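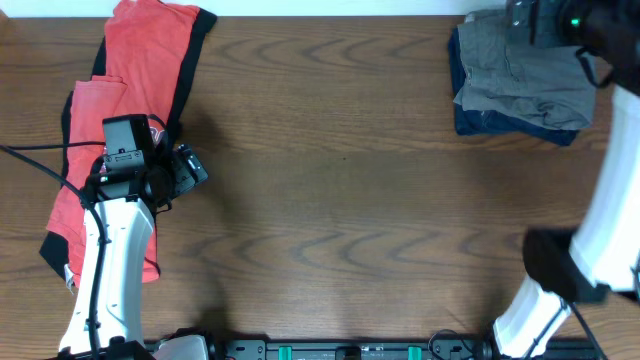 桌上的红黑上衣，二月

早上五点四十醒，比闹钟早。外面还是黑的，下过一点雨，阳台栏杆上挂着水。躺了一会儿，听见楼上有人走路，就起来了。

昨晚把背包收到一半就睡了，早上接着收。雨衣、头灯、备用袜子、地图、一小卷胶布。保温杯的盖子找了很久，在沥水架后面。煮了两个鸡蛋，把昨天剩的米饭捏成饭团，里面放了梅干和一点芝麻，用保鲜膜包紧。饭团捏得太大，包里放不平，只好搁在最上面。

今天去走Nepia后面那条山脊。从去年秋天就说要走，先是我感冒，后来是Booker Tran出差，再后来下雪封了路口，一直拖到现在。从谷底到山脊顶，爬升一共1000米，路书上写得很简单，只说“持续上升，末段较陡”。我膝盖不太好，心里没底，所以昨天晚上又把等高线看了一遍，在中间一块平地上用铅笔画了个圈，打算在那里吃东西，顺便决定要不要继续往上。

六点半出门。到车站的时候Booker已经在了，戴着那顶灰帽子，手里拿着面包。他问我带没带冰爪，我说带了。他说他也带了，但是没试过，买回来就一直放在柜子里。265路车晚了几分钟，车上人不多，暖气开得很足，坐了没多久我就把外套脱了。车过了Juvier以后开始上坡，窗户上全是雾气，用袖子擦一下能看见外面的田，田埂上有一层白的，不知道是霜还是没化完的雪。

Booker在车上讲他公司搬办公室的事。新地方离地铁近，但是没有食堂，中午要排队。他说打算自己带饭，问我饭团怎么捏才不散。我说米要趁热，手要沾盐水，别的没什么。他记在手机里了。

在Nepia下车，七点五十。村口的小店开着，老板娘在往外搬空箱子。我们问她上面的路况，她说前天有人下来过，说北面那一段还有冰，南面是好的。又说桥边的指示牌倒了，走到桥那里不要往右，往右是去水库的。这个消息很有用，因为我的地图上桥边画的是一条直路，看不出有岔口。在她那里买了两块巧克力和一包盐花生。

头一段是机耕路，很平，沿着水渠走。水渠里的水很急，颜色发绿。走了一阵身体热起来，我把帽子摘了塞进口袋。桥边的牌子果然倒了，脸朝下趴在草里，Booker把它翻过来看，字已经模糊，只认得出一个箭头，箭头指哪边也不能信了。他把它靠在石头上。

过桥以后进林子，路一下子变陡。地上是去年的落叶，底下有湿泥，踩上去往后滑。我走得慢，隔一会儿停一下。Booker走前面，也不催，看见我停他就停，站着看树。他认得几种树，指给我看哪棵是榉树，哪棵是鹅耳枥。我说冬天没叶子怎么认，他说看树皮，榉树的皮光，摸着像石头。我摸了一下，很凉，是光的。

膝盖在林子里还好。以前是下坡疼，上坡一般没事，但上次上坡走久了，膝盖外侧也会发紧，所以今天特意把步子放小。登山杖我调短了一格。去年医生教的几个动作，冬天里断断续续做，十二月基本没做，一月又捡起来，靠墙静蹲能坚持的时间比秋天长。到底有没有用，要看今天下山。

出林子是九点四十左右，前面是一片草坡，风大了。草都是黄的，倒向一边。再往上能看见那块平地，有个石头垒的矮墙，以前大概是羊圈。我们在墙后面坐下，背风，把饭团吃了。太大的那个我吃不完，分了一半给Booker。他说比他想的咸，我说出汗了就要咸一点。他面包里夹的是奶酪和腌黄瓜，也给了我一块。热茶还烫，喝得很慢。

按计划应该在这里做决定。膝盖不疼，天也没有变坏的意思，云在对面山上停着不动。从平地到山脊还有大约400米的爬升，Booker说他都行。我想了一下，说继续，但是十二点不管到没到都往回走。他说好，在手机上定了闹钟。

上面一段确实陡，路是之字形，每个拐弯都有人踩出来的捷径，直上直下，土都冲成沟了。我们没走捷径。背阴的地方有冰，是一层薄的，盖在石头上，不低头看不见。Booker滑了一下，手撑住了，手套掌心蹭破一块。我们坐下来穿冰爪。他那副是新的，橡胶很紧，拉不上去，我帮他拽后跟，拽了好几次才套住。穿上以后踩在冰上很踏实，踩在石头上声音难听。走过那一段又脱下来，挂在包外面，一路叮叮当当的。

到山脊是十一点三十五。上面没有标志，只有一小堆石头，风从北边吹过来，站着说话要用喊的。能看见另一边的河谷，河拐了个大弯，弯里面是一片房子，Booker说是Mosska，他小时候夏令营去过，住在一个有双层床的木头房子里，晚上听得见河水。他说当时觉得离家很远，现在看就在山背后。我往石头堆上放了一块，他也放了一块。待了不到十分钟就冷得不行，手指开始木，往下走。

下山是今天最担心的，结果比预想的好。前半段完全没感觉，过了羊圈以后右膝外侧有一点酸，没有变成疼。落叶那一段滑了一跤，坐在地上，裤子后面全是泥。Booker说我坐得很稳。林子里碰见一个牵狗的老人往上走，狗是棕色的，腿上全是泥，过来闻我包里的花生。老人问上面冷不冷，我说冷，他点点头继续走了。他没拿杖，走得比我上山的时候快得多。

回到村口两点二十。下一班车要等很久，就在小店里坐着，店里靠窗有两张桌子，卖热汤。汤是豆子的，里面有一点烟熏肉，很烫。老板娘问牌子还倒着没有，Booker说靠在石头上了，她说她打过电话，没人来修。墙上贴着一张春天越野赛的海报，Ondico山地赛，终点在Nepia，最短的组别是6公里。Booker看了很久，说6公里他能跑。我说你先跑平地试试。他说平地没意思。他把报名网址拍下来了，我估计他会报。我不报，可以去终点给他拿衣服。

车上睡着了，醒来已经过了Juvier。Booker在看窗外，手套放在膝盖上，那个破口用我的胶布贴着。分手的时候说好下个月再走一次，换一条缓的。他说可以去Mosska那边沿河走，顺便看看夏令营的房子还在不在。

四点多到家。先洗鞋，鞋缝里的泥用旧牙刷刷，刷完塞报纸，放在门边，不能放暖气旁边，上次那双就是烤得开胶了。裤子泡在盆里，水换了两遍还是黄的。然后洗澡，洗了很长时间。小腿上有一道划痕，不记得是在哪儿划的。

衣服的事还是没弄完。前两天就打算把冬天和春天的运动衣服分一分，那件红黑的也在里面，面料薄，这个天气单穿不行，套在里面又嫌领口磨。留还是送人，想了几次没想好。先和春天的放一起。柜子最下面一层清出来了，放帽子手套和冰爪，省得每次出门到处翻。有一只手套的另一只还是没找到。

晚饭很简单，青菜面，加一个蛋。本来想炒个肉，累，懒得切。吃完给妈妈打了电话，她问是不是又去爬山了，膝盖怎么样。我照实说，有点酸。她让我用热毛巾敷，又说隔壁阿姨贴的一种膏药好，要寄给我。我说不用寄，她说已经买了。又讲了院子里的腊梅，说今年开得早，已经谢得差不多了，水仙还在开，屋里都是味道，晚上睡觉要搬到外间去。她打算等天暖和把靠墙那排花盆换掉，裂了好几个。我说等我回去搬，她说等你回去都夏天了。

花生还剩半包，放在抽屉里。巧克力一块没吃，上山的时候忘了，下来又喝了汤。

趁还记得，写几条下次用的：饭团捏小一点。冰爪放在包的侧袋，别压在最底下。桥边走左边。登山杖下坡要再放长一格，今天到林子下面才想起来调。薄手套里面再套一层没用，山脊上还是木，要带厚的那双。头灯今天没用上，不过白天短，还是得带着。羊圈那块平地的位置比我画的圈要偏东一点，回来用铅笔改过了，旧的圈没擦干净，两个圈套在一起，下次看的时候认颜色深的那个。

路上的花费也记一下，车票我买的，汤是Booker付的，巧克力和花生是我付的，他说下次他买车票。

热毛巾敷过了，右膝摸着有一点热，左边没有。拉伸做了一半，躺在垫子上差点睡着。明天早上看看下楼梯的情况，要是还酸就歇两天，静蹲先停。要是不酸，明天晚上照常做。

还有一本书要还图书馆，过期了，放在包旁边，明天出门带上。闹钟定的六点五十。外面又开始下雨，不大，鞋在屋里，没关系。关灯。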